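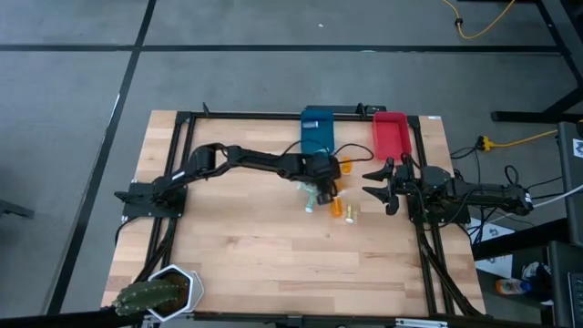
Right, thread time! Our robotics club at Flundthorpe has got a proper project this year and I've been boring everyone I know with it, so now it's your turn.

The task: a pair of robot arms has to sort little pill bottles into two bins, blue or red, with no human hands on the table. We call the whole thing Plevo. (Wilfredo's name for it. It beat mine by a mile.)

Why pill bottles? Tarek's mum works in a pharmacy and he came in one evening full of stories about returned medicines and how much of the sorting is done by hand. We're nowhere near doing that for real, but it gave us something to aim at.

The orange ones go in the blue bin, everything else goes in the red. Yes, I know. Hala wanted it the other way round and she still brings it up.

We teach it by steering the arms ourselves and recording every go. Ingegerd, who runs the club, wants 500 good runs before we train anything bigger. We passed 200 last night!! There was cake.

Steering is so much harder than it looks. You think "I'll just pick that up" and then you spend a full minute nudging a bottle across the wood like a very slow game of air hockey. My first go took 9 minutes. Elie did the same layout in under two and was very nice about it.

Bottles on their sides are the worst. Come in a bit high and the fingers close on nothing. Come in a bit low and you're pushing the table. Standing ones are easier to grab but you can knock them over on the way in, and then see above.

Best trick so far, from Hala: line up the wrist first, THEN come down. I'd been doing both at once for weeks. My success rate went right up and my shoulders stopped aching.

Second best: one arm at a time while you're learning. Both of them going for the same bottle makes a noise I don't want to hear again.

We also shuffle the layout before every run so it doesn't just learn one spot. Tarek is brilliant at this. His layouts are evil.

Next up is the Brirnmont student meet in December, where we get a table and a short slot to show it off. Wilfredo is doing the talking, I'm on bottles.

If you're at a school or college club doing anything with two arms, please shout, I'd love to swap notes. Especially about grip settings. We've changed ours again this evening and Elie wants it changed back.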